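Pasurine Folding Side Table by Henmont

Home > Living Room > Small Tables

We've been selling the Pasurine for a good while now, and it's still the little table our own staff take home most often! It's a simple thing, a solid beech top on two crossed legs, and it folds flat enough to slide behind a sofa or stand in the hall closet until company comes. Pull it out for a puzzle, for a plate of sandwiches, for the lamp that never did have a proper home (we all have one of those).

The top is finished by hand with two coats of hard wax oil, so the grain stays nice to the touch and small scratches can be rubbed out at home with a soft cloth and a dab more oil. Please don't use spray polish on it, as it leaves a film that's a real bother to get off.

Details
Height: 60 cm
Top: solid beech, rounded corners
Finish: Fladutholm (pale) or Saber (warm brown)
Price: $269, felt pads included
Assembly: none, just unfold and press down until the catch clicks

Everyday care
Wipe up spills when you see them and dry the top afterward. Cold drinks are best on a coaster in summer, and hot pans always need a trivet, even if it's only for a minute while you hunt for the serving spoon. Once a year, say in November when the heating comes on, give the whole table a thin coat of oil and leave it overnight.
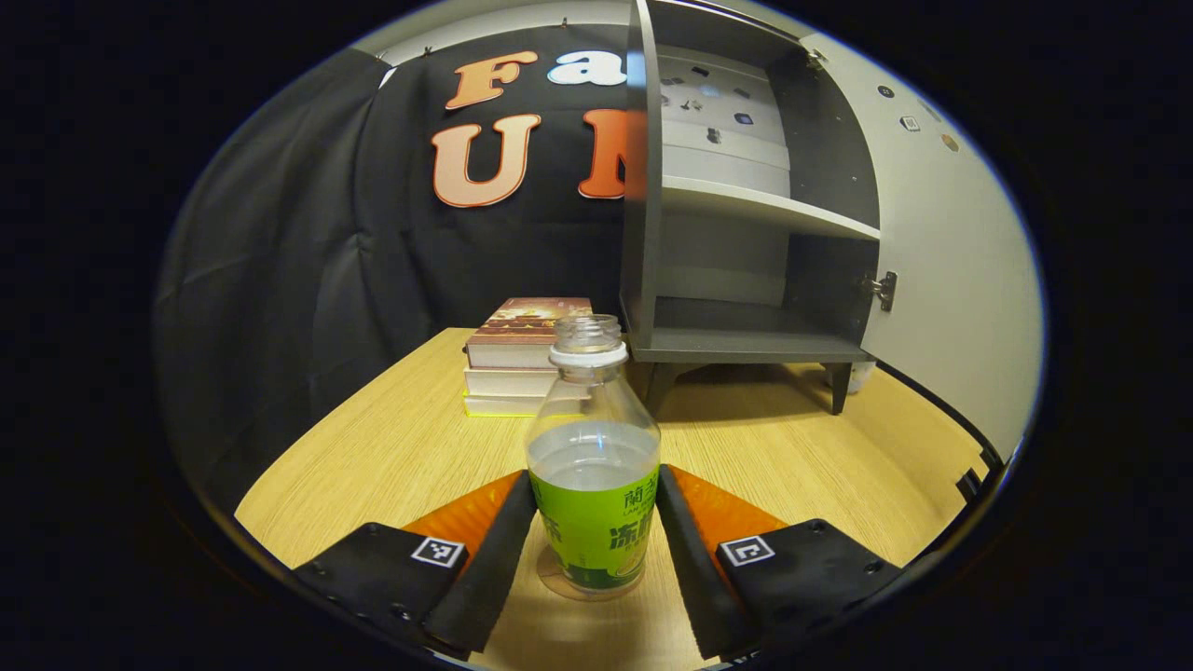

Delivery and returns
Your table comes fully built in a flat box. If it doesn't suit the room after all, send it back in the same box and we'll refund the full price.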